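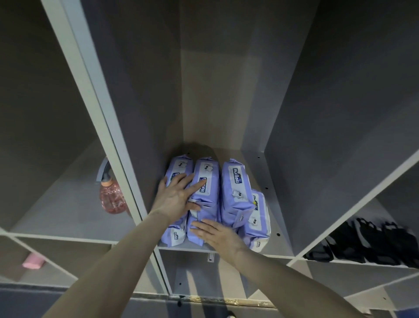 4.3 covers the loading of soft packs (wet wipes, dry wipes, refill pouches) into the open compartments of the Pradik cabinet. It applies after the cabinet has been fixed to the wall as set out in 4.1 and the shelves have been set to height as set out in 4.2. Soft packs behave differently from boxes. They bend, they slide on one another, and a stack that looks square when it is put in may lean by the end of the day. The packs on the grey shelf lie lengthwise with their short ends towards the front, and this is the normal loading direction for all compartments up to 271 mm deep. Tins, bottles and anything with a hard edge are dealt with in 4.4.

8 Jun 2018 | Duangkaew, Gellance Guides

Search this manual Go

Before loading

1. Take everything out of the compartment, including any liner.
2. Wipe the shelf board and the side panels with a barely damp cloth. Dry them with a second cloth.
3. Check that all shelf pins are pushed fully home. A pin that stands proud will catch the film of a pack.
4. Measure the clear height between the shelf and the one above. For soft packs stacked two high it should be at least 163 mm.
5. Sort the packs by type and by use-by date. Keep different types in separate compartments where there is room.

CAUTION: Do not load a pack that is leaking or has a split seam. Liquid left standing on a shelf will get under the edge trim and lift it.

Loading in stacks

6. Place the first pack flat against the left wall of the compartment, label upwards.
7. Press the air towards the far end with the palm of the hand. Do not press on the resealable flap.
8. Place a second pack on top of the first, facing the same way. The upper pack should not overhang the lower one at the front.
9. Build the next stack beside it in the same way. Leave a finger's width between stacks if the packs are to be taken out singly.
10. Fold loose end flaps under the pack. Flaps left hanging over the front edge get pulled when the compartment below is used.

NOTE: Use one hand to hold the top of a finished stack while the other sets the next pack in place. The film is slippery and the upper pack will otherwise travel backwards.

NOTE: Packs with the oldest date go on top. When a new delivery arrives, lift the existing packs out, load the new ones first and put the old ones back over them.

Loading in a slanted row
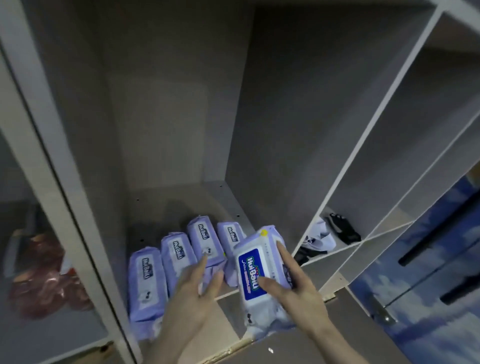 Page last changed: see date at head of 4.3

A slanted row is used where the shelf is wider than the stock needs, or where the labels must be read without lifting anything. The four purple packs of wet wipes are set side by side at an angle, each with its white panel showing. A pack of a different design, such as the whiter one with the blue label, may share the row if it holds the same goods, but should go at one end.

11. Start at one side panel and lay the first pack at a slight angle to the front edge.
12. Lay the second pack at the same angle. It may overlap the first slightly.
13. Carry on across the shelf. Keep the printed panels all the same way round.
14. With spread fingers, push the row gently together from the open side until the packs support each other.
15. Check that no pack is trapped behind another. A trapped pack is easily missed at stock check.

CAUTION: Do not force a last pack into the row. The pressure can open a flap further along, and the wipes in that pack will dry out — often well before it is next picked up.

Shelf load

The standard 800 mm shelf rests on four pins. Spread the weight evenly from side to side and do not place all of the stock at one end. If the board bows when loaded, remove the upper layer and store it elsewhere. Boards from the Fomwood range may be used as replacements; drill no new pin holes in them nearer than 2 cm to an edge.

Small dark screw holes towards the back of a shelf are not a fault and need no filling. A worn band along the front edge may be left as it is, provided the trim is not loose. Loose trim should be stuck down again before the compartment is refilled (see 6.2, Edge trim).

After loading

16. Stand back and check that nothing projects past the front edge.
17. Write the pack type and quantity on the stock card for the compartment.
18. Look at the stacks again the next day — if any has leaned, reload it with the firmer packs at the bottom.

For shelves above shoulder height, use the step described in 2.5 and load one layer only.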